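Section 5: Teaching the bottle-to-tray job on the Kundby cell

I wrote this section after setting up our second Rodo gripper, so the order is the order I use myself. Have sections 1 to 4 done first (arms homed, cable strain relief fitted, Kassa software talking to both arms).

5.1 Grip and carry

1. Put the tray near the back of the table, long side facing you. Leave plenty of clear table in front of it.
2. Use full bottles with the caps on. An empty one squashes and you'll end up teaching the wrong grip force!
3. In Kassa, open Grip and set the force to 30. Go up in small steps if the bottle slides in the fingers.
4. Jog the gripper to the bottle's neck end, close it, and lift straight up before you move sideways.
5. Carry at 30 percent speed until you trust the path.

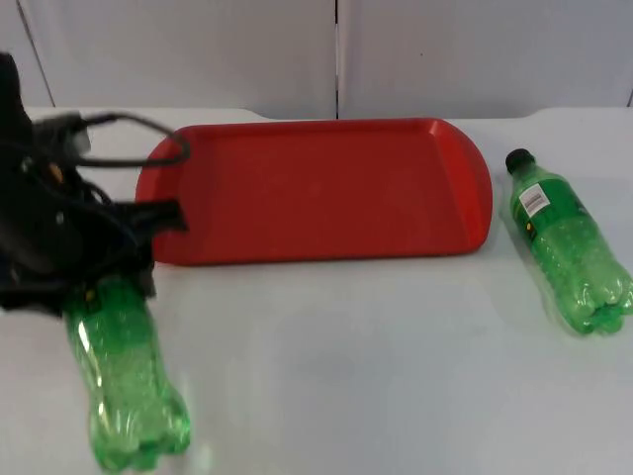
Osaze Jibrin: I'd check the cable loop before step 5 as well. Mine was fine at home position and then snagged as soon as the wrist turned past 41 degrees.

Good point, and I've added it to my own routine. Turn the wrist slowly through its whole range with the cell in manual, and watch the cable the entire way - if it pulls tight anywhere, go back and give it more slack.

CAUTION: Keep your hands off the table while the arm is enabled, even in manual. Hit the stop button before you reach in to move a bottle.

5.2 Wrist camera

6. Wipe the lens with a dry cloth. I do this every morning (okay, most mornings).
7. Bring the gripper in close to a bottle and open the wrist view. You want a fingertip and part of the bottle showing together.
8. Let the exposure settle for roughly 5 seconds, then press Save View.

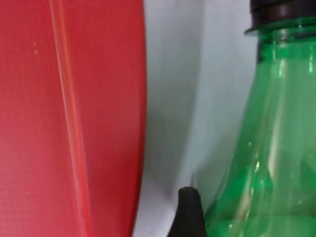 Do I have to redo the wrist view after changing the finger pads?
Only if the new pads are a different thickness. Same pads, same view, just run the grip test again.

NOTE: Shiny plastic throws bright streaks. If Plokutum (the tracking add-on) keeps losing the bottle edge, dim the overhead light a little before you start fiddling with thresholds.

5.3 Checking the placement

9. Lower the bottle until the base touches the tray, open the fingers all the way, and back out slowly.
10. Park both arms clear of the table camera and take a check shot. Save it with the job so you have something to compare against later. 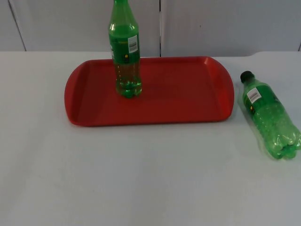

Fig. 5-3. Table camera, arms clear: one bottle upright on the tray, one on its side on the table.

11. If a bottle tips over during release, lower the release height one step and repeat from step 9.
12. Save the job under a new name and leave the factory one alone.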